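3.2 Cushions and the armchair

Of the soft furnishings covered in the household interviews, the loose cushion gave the widest spread of answers. Respondents agreed on how a bed should look when made and on where a folded throw should go. They did not agree on when an armchair counts as tidy. The 28 households in the Prerov sample were asked to describe the last thing they did to a chair before leaving a room, and their answers fell into 3 groups. The largest group, 14 households, stood a cushion against the backrest. A further 9 laid it flat on the seat. The rest took it off the chair and kept it on a shelf, a bed or the arm of a sofa.

Trim had a strong effect on these answers. A plain cushion has no obvious top, and people who owned only plain ones seldom mentioned turning it. Those who owned a cushion with a fringe or a frill along one edge nearly always did. The trimmed edge was spoken of as the top, and a cushion set down with it at the bottom was called "upside down" or "wrong," even by people who said they did not care much about tidiness. Ismail made the same observation in her earlier notes on the Whitlock apartments, where trimmed cushions were turned more often than any other item in the living room.

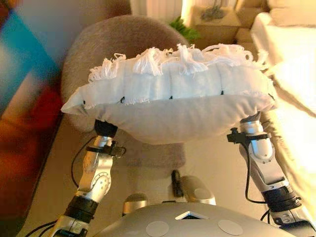
Handling before placement was the second topic. Most respondents said they picked a cushion up with both hands, and several said they gave it a shake or pressed the sides together to bring the filling back to the middle. An overfilled cushion was thought easier to stand up but harder to keep in place, as it tended to roll forward off the backrest. An underfilled one slumped and had to be leaned at a greater angle. Tambunan, who coded this part of the transcripts, kept "plumping" and "turning" as separate codes. The two were often done in one movement, but respondents gave different grounds for them: plumping was for comfort, turning was for looks.

We also asked about the order of work. Cushions were usually left until the end, after crumbs had been brushed off the seat and any clothing had been taken away. A small number of respondents did the cushion first and worked around it. In the follow-up interviews Zapata found that these were people with a single chair in the room, and that the cushion stayed on it through most other cleaning.

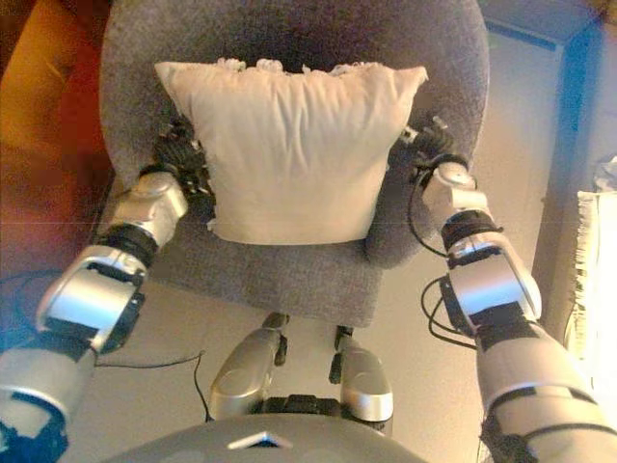 3.3 Contact with the chair

Placement of this kind involves the chair as much as the cushion. A rounded backrest offers a narrow area for a square cushion to rest on, and the corners stand away from it on both sides. Wide armrests limit the room for the hands. Respondents with chairs of this shape said they lowered the cushion from above and then let go at the sides, while those with straight, open-armed chairs slid it in from the front.

The upholstery was mentioned less often than we expected. Heathered and speckled cloth was liked for hiding lint, and gray was the color most often named as easy to live with. Respondents who had owned both smooth and fuzzy covers said a cushion shifted less on the fuzzy kind. Raju tested this point informally on two chairs at the Grestell workshop and agreed with them, but no measurements were made and we treat it as opinion. 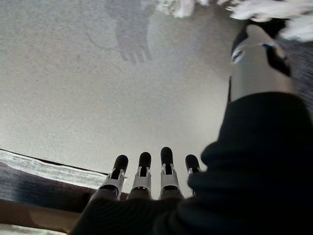 Figure 3. Fingers over the gray speckled surface.

Smoothing by hand was reported as a separate step by a minority of households. It was done with the flat of the fingers, mostly on the seat and only rarely on the backrest. Teoh's coding treats it as part of seat care, and it is taken up again in Section 4 together with brushing and vacuuming.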